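Looking After a Painted Tabletop

By Sille Holst
September 4, 2021

A painted table is cheap to make and easy to live with, but the paint needs different care from bare or oiled wood. Most of the trouble I see comes from two things: using the table too soon after painting, and cleaning it with something too strong.

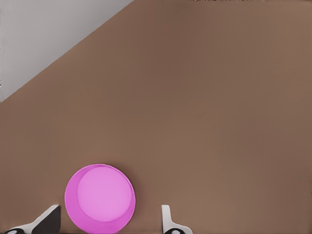
Dry and cured are different stages. Paint that feels dry in the evening can still be soft underneath for weeks. If you put a heavy bowl on it during that time, the bowl will stick and pull up a ring of paint when you lift it. Water-based enamel usually wants three or four weeks in a warm room. In a cold garage it takes longer. Eat off it after a few days if you have to, but use placemats and take them off after each meal so they don't bond to the surface.

Daily cleaning

Wipe with a soft cloth wrung out in warm water. For grease, add a drop of dish soap and go over it again with plain water. Dry it with a towel. Standing water gets into the joints and the edges, and that's where peeling starts.

Skip the following on paint:

- melamine sponges, which are a fine abrasive and leave shiny patches on a matte finish
- scouring powder
- ammonia glass cleaner
- furniture polish with silicone in it, which makes the next coat of paint crawl

Marks

Crayon comes off with a little baking soda on a damp cloth, rubbed lightly. Try it on the underside first. Dark colors show the rubbing more than pale ones do.

Ballpoint is harder. Rubbing alcohol lifts it but will also soften a lot of water-based paints. Use a cotton swab, touch only the line, and stop as soon as color comes away on the cotton.

Candle wax should be left to harden. Put a bag of ice on it for a few minutes, then push the wax off with the edge of an old plastic card. Don't iron it through paper the way you would on a tablecloth.

Heat rings on paint are permanent more often than not. A white haze sometimes fades by itself over a day or so. If it's still there after that, plan on sanding and repainting.

Touching up a chip

Keep some of the original paint in a small glass jar filled to the top, with the color name and the date on the lid. A half-empty can skins over.

Clean the chip and let it dry. Feather the edge with 400 grit paper, using one finger behind it. Wipe off the dust. Put the paint on with a small artist's brush in 2 thin coats, letting the first dry overnight. Thick paint in a chip sinks as it dries and you end up with a dimple.

On a matte top the patch may look a little different in low light for a month or two. Ours did, along the window side, and I stopped seeing it by July.

Repainting the whole top

You don't have to strip it if the old paint is sound. Wash it, sand until the shine is gone, wash again, and prime any bare spots. If the table is old enough that the bottom layers could contain lead, test before you sand anything. Kits are sold at most hardware stores.

Use a foam roller for flat areas and a brush for the edges. Do the edges first. Roll the full length of the table in one direction and leave it alone. Going back over paint that has started to set is what gives you bands.

Between coats, sand lightly. I use 400 for this as well and go to 1,000 only on gloss. On matte paint the finer paper is a waste of time and may polish the surface in places.

Felt pads go under anything that stays on the table for good, such as a lamp or a fruit bowl. Check them once in a while, as grit gets caught in felt and scratches as badly as the bare base would.

Comments

Bjarke Ketilsson
What about a clear coat over the top? I was told to put polyurethane on mine.

Sille Holst
You can. Use a water-based one over light colors, as the oil-based kind yellows. Let the paint dry for as long as the can says before you coat it.

Guðlaug Bech
The ice bag worked on the wax but took a tiny flake of paint with it. I think my paint wasn't stuck down very well to begin with.

Ívar Gunnlaugsson
Chalk paint owners should know that soap will take the wax finish off over time. I rewax mine twice a year.

Ea Hafstein
Does the baking soda work for felt-tip pen too? The washable kind.

Sille Holst
Try plain warm water first. Washable pen usually comes off if you lay a damp cloth on it for five minutes.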